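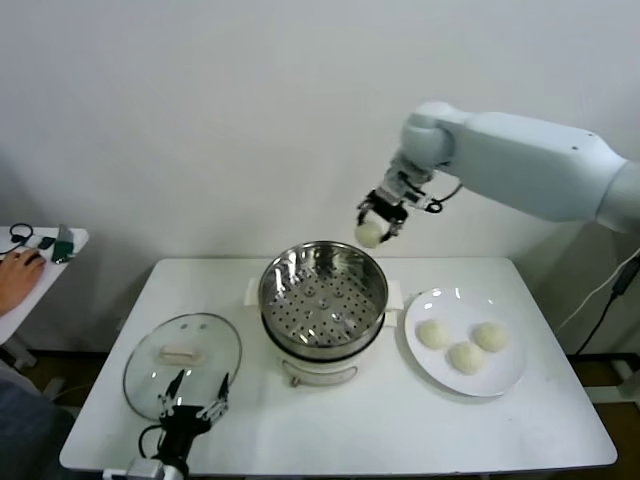
Who pays for the new flour cupboard in the shared kitchen?
The association pays the first half from the kitchen fund, and the groups that use the kitchen every week pay the other half together.

Minutes of the meeting of the Husar House Kitchen Users
Held on 22nd June in the upper room, start 6:30 p.m.

Present: the chair, the secretary, the bookkeeper, two members from the Maseo cooking circle, three members from the bread group, one member from the Jalletti supper club.
Excused: the representative of the youth group.

1. Minutes of the last meeting
The minutes were read and accepted with one correction. Under point 4 it was written that the bread group "refuses" the evening hours. The bread group has asked to change this to "prefers not to have". The secretary has changed it.

2. Money
The bookkeeper reported that the kitchen fund stands at 2,000 dollars after the water bill. From this, 600 dollars are already promised for the repair of the extractor hood. The hood was looked at by the firm Stultivora, and their written offer is for 321 dollars without the new filter. The filter is not in the offer and the firm was asked to send the price for it. The bookkeeper wishes to keep the full 600 until this price is known. Agreed by all.

One member asked if the deposit of the supper club was paid back. It was paid back in two parts, the second part last month.

3. Flour cupboard
The old cupboard does not close well and last December there were moths in it. The bread group presented two possibilities: a metal cupboard with a lock, or large plastic boxes with lids under the long counter. There was a long discussion. The Maseo circle is in favor of the boxes, as their members are not all tall and the upper shelves are difficult for them. The bread group says that the boxes must be moved each time the floor is washed.
Vote: five for the cupboard, three for the boxes, one did not vote.
It was decided to buy the cupboard, and to put the lowest shelf at the service of the Maseo circle. The bread group will measure the wall behind the door before ordering, because of the heating pipe.

4. Hours in the autumn
The supper club asks for one more evening in each month. The chair explained that the evening hours are full until the end of the season, but the late afternoon is free. The supper club will ask its members and answer in writing.
The cooking circle asked again that everybody leaves the kitchen ten minutes before the end of the hour. This was already decided last year and the chair reads it again for the record.

5. Cleaning
The drain of the left sink is slow. Please do not pour dough water or rice into it. A new sieve for the drain was bought and lies in the first drawer.
The towels are to be washed by the group which used them. The list for this hangs inside the pantry door, and the last three weeks are not signed.

6. Other
A member proposed a common dinner for all groups before the holidays. The proposal found much interest, but the date was left open. It goes on the list for the next meeting.
The spare key is back with the secretary.

The meeting was closed at 8:10 p.m.

Written by the secretary. Corrections please before the next meeting.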